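Grilari desk and low drawer cabinet: review after seven months
2022-08-11

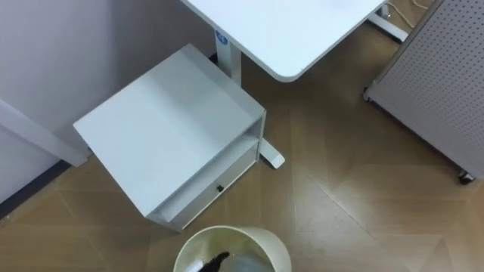

I bought the Grilari desk in January, along with the low cabinet from the same range, when I moved my work things out of the dining room and into the back bedroom. The desk came from the Wivari website and I collected the cabinet from their shop in Ballham, which saved on delivery. I have used both most working days and some evenings. I went for white on both pieces. The top is a smooth matt white with rounded corners and a greyer band along the edge, and the leg and foot bar are white metal, so the desk and the cabinet sit together well enough when the cabinet is pushed in next to the leg. I had expected the whites to clash more than they do.

Price and delivery

The desk was more than I wanted to pay and the cabinet was less. I paid £76 for the cabinet. Delivery of the desk took 16 days from the order, in two boxes, one with the top and one with the frame. The top was well packed. The frame box had a split corner but nothing was missing from it. The driver left both boxes in the hall, and the top is an awkward thing to get upstairs alone. I waited for help.

Putting the desk together

It took me 56 minutes, working on my own on a rug with the top face down. The instructions are drawings only, with no words, and the drawings are small. The legs go on first and then the foot bars. I put one foot bar on the wrong way round and had to undo it. If you have a proper driver with the right bit, use that. The key in the bag is soft and had started to round off by the last few bolts.

There is a small round blue sticker on one of the legs. I have not peeled it off and I don't notice it from the chair.

Turning the desk over is the hard part. Don't drag it over on its feet, as the frame can twist before the bolts are fully tight. I did mine nearly tight, stood it up, and then went round again once it was on the floor.

The desk in use

It is steady for writing and typing. If I lean on one end it moves a little, and I can see the water in a glass move when I type fast. My old desk, a heavy second-hand one, didn't do that, but it also took two people to shift when I wanted to hoover behind it.

The matt surface is good. I get no glare from the window and a mouse works on it without a mat. It does show pencil marks and the grey smears you get from the underside of a laptop. A damp cloth takes off most of it. One ring from a tea mug needed washing-up liquid and some rubbing. Nothing has stained for good so far. I have chipped it once, on the underside where I fixed a hook, and that was my own fault for not drilling a small hole first.

I like the rounded corners more than I thought I would. The room is narrow and I walk past the front corner on the way to the wardrobe. I used to have a bruise on my hip from the old one.

Cables are the weak point. No tray or clips are supplied, so my leads run down to the floor by the far leg and lie there. They are thin and white and don't show much against the frame, but they get in the way of the hoover. Wivari sell a tray to go under the top. I think it should come with the desk at this price.

The cabinet

The cabinet came flat in one box and went together faster than the desk, apart from the drawer runners, which I had to take off and fit again. The drawer then ran straight. It goes most of the way across the front and has a small black knob, set to the right. The knob worked itself loose in the first month. I put a dab of glue on the thread and it has stayed put.

I keep paper, envelopes, spare leads and a stapler in the drawer. A ream of paper goes in flat. It gets stiff to pull if you put two reams in, so I stopped doing that.

Between the top panel and the drawer there is a narrow open gap at the right-hand end. It will take a thin notebook or a few letters and not much more. I use it for post I have to deal with. Things pushed to the back are hard to get out again, and I lost a parking notice in there for a fortnight.

It sits straight on the floor with no castors. On carpet I expect it would be a nuisance to move. On my floor I can push it with a foot when it's half full. The bottom rim has scuffed slightly where the bin knocks against it. A set of stick-on felt pads would help, and I have not got round to buying any.

The top of the cabinet is flat and a useful size. The printer lived there at first, but bending down to it got on my nerves, so the printer went on a shelf.

Compared with the Robles

I looked at the Robles desk before buying. The one in the shop felt stiffer when I leaned on it and it came with a cable tray. It was £100 more, the corners were square, and the only low cabinet to go with it had doors, which I didn't want to open under a desk. If you use two heavy monitors I would pay the extra for the Robles. For a laptop and a lamp the Grilari is enough.

Marks

Desk: four out of five. One off for the slight wobble and the lack of anything for cables.

Cabinet: three and a half out of five. Good drawer once it is set up, poor fixing on the knob, and the gap is too narrow for most of what I want to put in it.

I would buy the desk again. With the cabinet, I'd look at the taller version first, if you have space for it beside the desk.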